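Good Practice at Shared Arm Stations, Lusden

The Lusden guidance sets out eight rules for two-armed table work. Household items are placed on the mat before either arm is enabled.

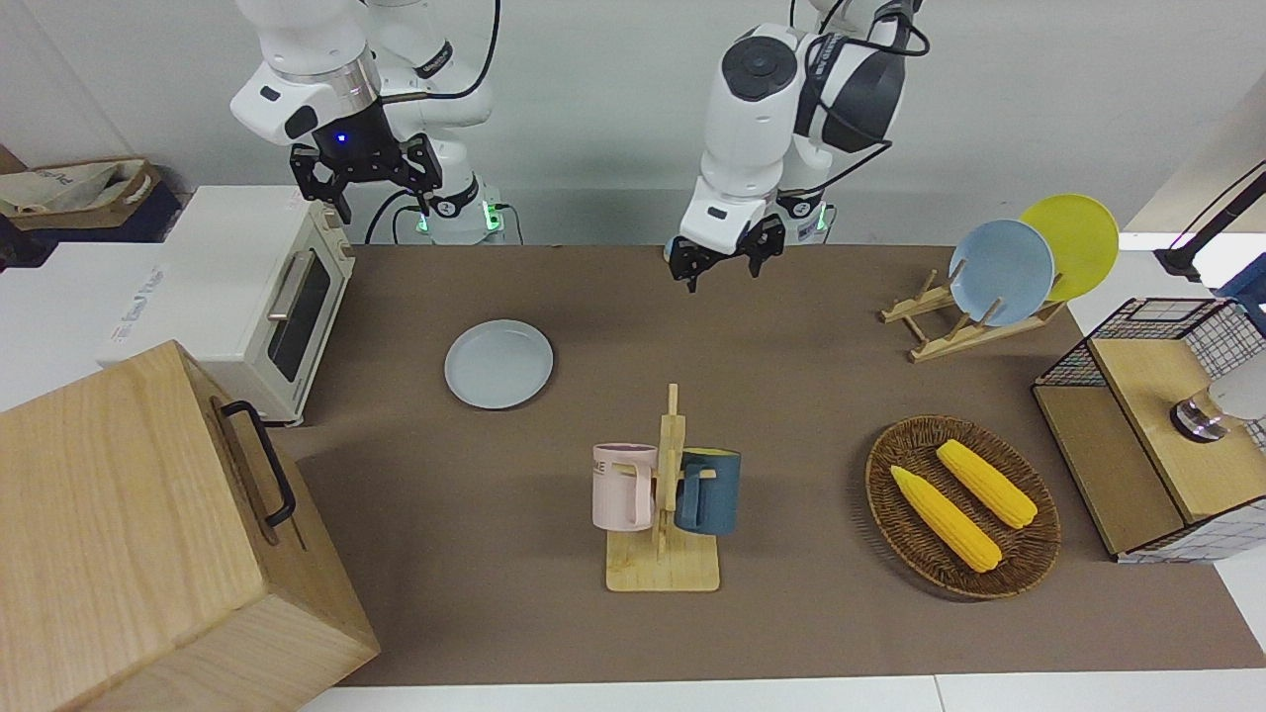
Keyvan Shojaei asked whether rule 8 should also cover crockery left in a rack, and would prefer it to name such items outright.

Grippers stay clear of the surface until the operator has confirmed the start. Stations are inspected each Wednesday, and after every 1,000 cycles.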